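Stasel Hand Gripper Kit: a club's second opinion
Review by Samran Nakpan
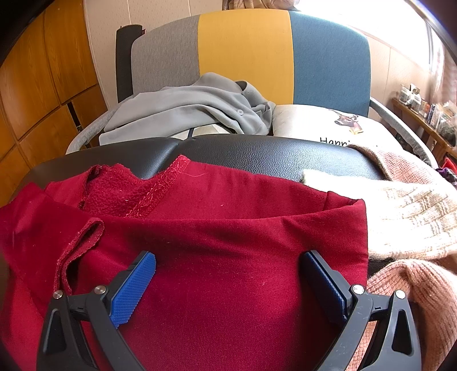
The Stasel with its jaws open over a sweatshirt, more knitwear waiting to the right.

I went into this one grumpy. Our robotics club has bought kits before on the strength of a nice product page, and the cupboard at the back of the workshop is where those kits live now. So when two of the students asked for the Stasel as the base for their laundry sorting project, I said I would use it myself for a month before I signed anything. It arrived in January. I have used it. I signed for one, and they wanted four.

The Stasel is a gripper you hold in your hand. You squeeze the trigger, the jaws close, and you pick things up the way a robot would have to. The sales pitch is that students learn what two fingers can and can't do before they start writing code for an arm. I think that pitch is right. I also think a pair of kitchen tongs makes the same point for a lot less money, and I made the students try tongs first. They were annoyed with me. They also learned most of what they needed to know about picking up a sock.

Build. The jaws are thick black plastic, with round metal pivot screws and a triangular cutout near the base of each one. They feel solid. I tried to twist them against each other and got very little play when the kit was new. After three weeks of club use there was more, and one screw on ours needed a quarter turn at the end of nearly every session. The manual mentions this on its last page, in a box headed "Care," as though it were a matter of wiping the thing down. A dab of thread locker fixed it. That should have been done at the factory.

The pads are the part everybody asks about. They are blue and textured, and they do the actual holding. On knits they are very good. A sweatshirt comes up on the first squeeze if you pinch a fold, and a chunky sweater is even easier. On a flat single layer of anything, forget it. The jaws come in from both sides and the cloth just sits there. The students spent a whole afternoon finding out that you have to go for a hem, a cuff or a wrinkle, and then another afternoon arguing about how a program would know which of those it was looking at. I count that as the best thing the kit did for us, though I'm not sure Stasel gets the credit.

The pads also collect lint. Ours had a gray coat by the second week and the grip got noticeably worse. Sticky tape takes it off. Replacement pads are sold only in pairs through the Stasel shop, and ours took long enough to arrive that we had given up and cleaned the old ones with dish soap, which worked fine.

Comfort. If you have small hands, try before you buy. The trigger reach was fine for me and for our older students. Two of the younger ones had to use both hands, and then they had no way to steady the pile. There's no adjustment for this. The handle also has a seam that runs right where the web of your thumb goes, and after an hour I could feel it. We wrapped it in bike tape.

The lesson cards. I wanted to like these. There is a stack of them in the box and they start well: pick up a block, pick up a sponge, say what was different. Then they jump straight to "design a grasp strategy for soft objects" with half a page of advice and a drawing of a T-shirt that is perfectly flat, on a perfectly clear table. Real clothes end up slung over the arm of a chair, half inside out, with another sweater bunched against them. We threw the cards out after the fourth one and wrote our own. Ours just say what to pick up, where to put it, and to write down every drop.

Somebody will ask about the numbers, so fine. The students did 200 picks on mixed clothing and logged every one. The first 100 were done with the stock technique from the cards, straight down and squeeze. The second 100 were done their own way, coming in at a slant and looking for an edge. The second set had far fewer drops, and I believe that, but the same two people did both sets in the same order and they had obviously gotten better by then. I told them so. They are going to run it again with new people before they put a chart on the competition board. If you see a chart from a club that didn't do this, ask.

Compared with the Mollico. We borrowed a Mollico from another school for a week. It's lighter, the trigger is closer to the handle, and the younger students preferred it right away. The jaws flex, though, and on a heavy sweatshirt you can feel them give before the cloth leaves the chair. For blocks and cups I would take the Mollico. For clothes I would take the Stasel, and since clothes are the project, that settled it. I have not tried anything else in this class, so don't read this as a ranking of the whole field.

Will it help at the competition? I don't know. Our team goes by the name Stustusia (don't ask me, they voted) and they have entered the household tasks division, where the machine has to do the sorting by itself. A hand tool doesn't get you there. What it has given them is a notebook full of drops and a pretty clear idea of which ones were the gripper's fault. The coding part hasn't started, and I have seen good notebooks go nowhere.

What I liked: stiff jaws, good hold on knits, easy to take apart with one screwdriver.

What I didn't: screws that back out, pads that clog, no size adjustment, and lesson cards written by someone who has never folded a shirt.

Who should buy it: a club that already has a project with soft objects in it and an adult willing to rewrite the lessons. One kit per four students is plenty, as most of the work is watching and writing things down. If you're only looking for a fun first session on robot hands, buy tongs, glue some rubber to the ends and spend the rest on pizza.

I'll update this when the new pads have had a couple of months on them.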